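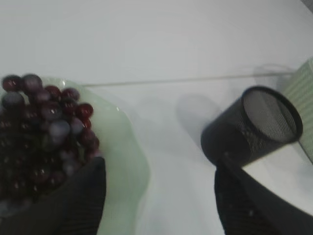 Pen holder on the move, grapes staying put.

Blog > Robots > House Rules

I promised Philomena Odoi I'd finally write down the rules we use for tabletop work, mostly so she can stop repeating them to me over coffee. They started as one sheet taped up at Cumeck and now they run to two pages, and I've grown weirdly fond of them!

The big one is speed. Our limit with a person inside the tape line is 50 millimeters a second, which feels like watching paint dry, and I've argued against it more than once (I lost). The second is that you say "moving" out loud before the arm does. I felt silly for a week and then stopped noticing.

Then there's the food rule. Philomena wants anything edible treated as a prop from the minute it goes on the table, so no snacking off the set, ever. Grapes get bagged and marked at the end. I used to be terrible about this one - I love grapes. 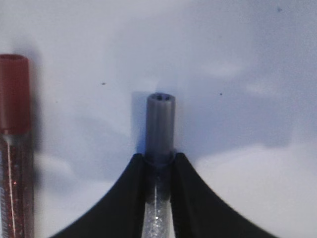 Small upright things get their own section, and Zuweira Sowah wrote most of it. Grip force starts at the lowest setting and goes up one step at a time, and you write down the step where you stopped. Glitter tubes are on her "check the cap first" list, along with paint and anything powdery. She also wants a gap left between neighbors so the fingers have room to close, and I'd add that you should look at that gap from both sides before you start.

We're still going back and forth on logging drops. The Darska version of the sheet says every drop, even from a finger's width up. Mine says only the ones that need a reset. Zuweira is on the Darska side, so I'll probably be rewriting that line in November.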